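Flaky UI tests only on the build agents, pass fine locally

pollis_dev
October 2, 2018

We have 400 UI tests in Drolus, run on every merge. On my machine all green, every time. On the build agents I get nearly 40 failures a run and its never the same ones twice. Started in May when we went from 2 agents to 6. Already bumped the timeouts, no change. Lead wants to just add an auto retry and move on - I'd like to know the cause first. Anyone seen this?
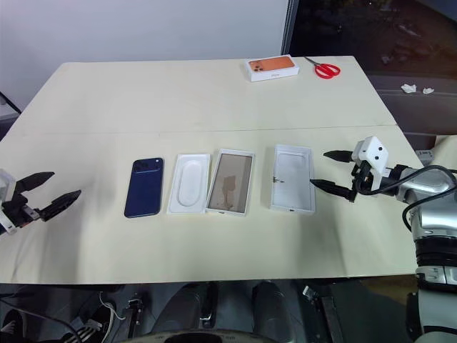
Forgot to say, all the agents point at the same test database. Most of the failures are "record not found" or a login that gets kicked back to the start page.

brolleo77

Shared database, there's your problem. 6 agents all logging in as the same test user and deleting each others records. Give each agent its own user and its own data, create it in setup, don't rely on anything a previous test left behind. We had the same mess on the Mellor project. Quick check before you rewrite anything - run the whole suite on one agent only, overnight. If it goes green you know.

Wouldn't do the retry. It'll hide real bugs and you'll never get it back out.

slowbuild

just use retry, everybody does. works for us

mellor_qa

Agree with brolleo77. Also check if the login kicks out the older session when the same user signs in again, ours did and that was half the failures right there. And put the agent name in teh log for each test. Sort by time, look at what the other agents were doing when one fails. Boring but you'll see it pretty quick.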